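Breston Community Choir: progress report, December 25, 2020

Thank you again for the grant! Since April we have rehearsed online every week, and attendance has gone up, which thrilled all of us. Our Handel recording went up on Vimeo and has had 443 views so far. Merja Kokkonen mixed all 13 voice tracks herself, and the altos have never sounded so clear.

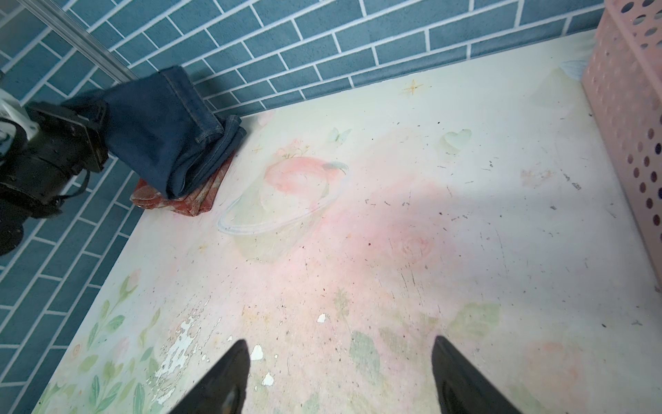 Money and plans

We have spent 4,000 dollars, mostly on microphones and sheet music. Jolán Kiss is now teaching 2 beginner groups, and both are full (with a waiting list!). Next comes the Honkanen song cycle, which has a gorgeous slow movement.

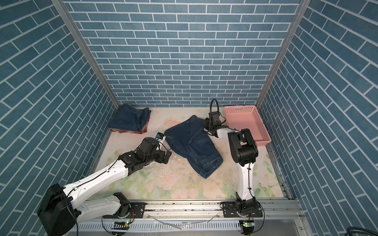 Will the spring concert go ahead?
We plan to stream it from members' homes, and we will add a live audience if the county allows one by then.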